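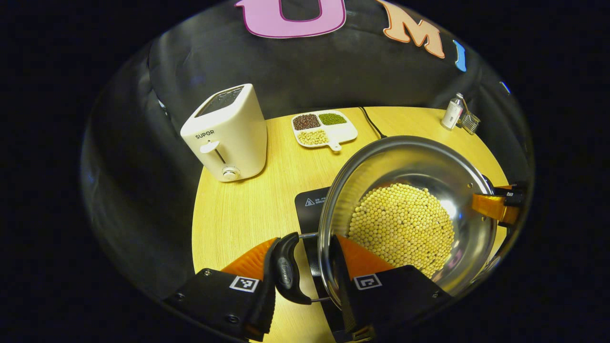 Lorna Yule
Contributing writer, road haulage

Half five in the morning and the yard at Prirnel is already loud. Curtains sliding, someone swearing at a pallet truck. Reto Aebischer is up on the deck of the second trailer with a torch in his teeth, looking at chain.

He looks at a lot of chain. Twenty-six years in flatbed work, first in the Alps and then up here, and he still goes link by link with his thumb before a load of steel leaves. "You feel the stretch before you see it," he says, once the torch is out.

I'd come to write about load binders. Not glamorous, I know. But the argument over lever against ratchet has been going on in this yard for years and it gets heated.

The lever men first. Quick. Throw it over, it bites, on you go. MacAulay, who runs the timber side and has a forearm like a gatepost, won't use anything else. Says ratchets are for people with time on their hands. He also has a scar through one eyebrow from a lever that came back at him in a lay-by in November, years ago, sleet coming sideways. He tells the story as a point in favour. I didn't follow it either time.

Ratchet binders are slower and heavier and they need grease. They also let the tension off a bit at a time, and that's what sold Reto. He changed the whole steel fleet over last winter. 266 binders, bought in two lots from Valow, plus new chain for the trailers that needed it. The bill was bad enough that the office asked him to explain it twice.

Were the drivers pleased? Some. A few kept a lever hidden behind the seat for months. One still does, I'm told, and I was asked not to put his name in.

We rode out with a load of plate to Skasov, 200 miles, the last stretch all bends and standing water. Reto stops after the first half hour, every trip, gets down and walks round. Loads settle. Chain that was tight in the yard isn't always tight by the first roundabout. He took up two clicks on the rear pair and none on the front, wrote it on the back of his hand, then forgot and washed it off at the services.

Tea there was £2.80. He wants that printed.

Over the tea, the other thing, corner protectors. He thinks most damage blamed on cheap chain is realy down to a bare edge, and he has a box of ruined links in the office to prove it. Some are nearly cut through. He passes them to new starters and lets them hold one for a while without saying much.

MacAulay's answer, when I rang him from the cab, was that timber hasn't got edges. Then he said he had to go, he was strapping.

At Skasov the crane was late so we sat. Rain on the roof, heater on, Reto asleep in about a minute with his boots up. The plate came off just after two and he coiled the chain himself, greased teh binders, hung them in the rack in the order they'd come off. Then back up the same road, empty, a good deal noisier.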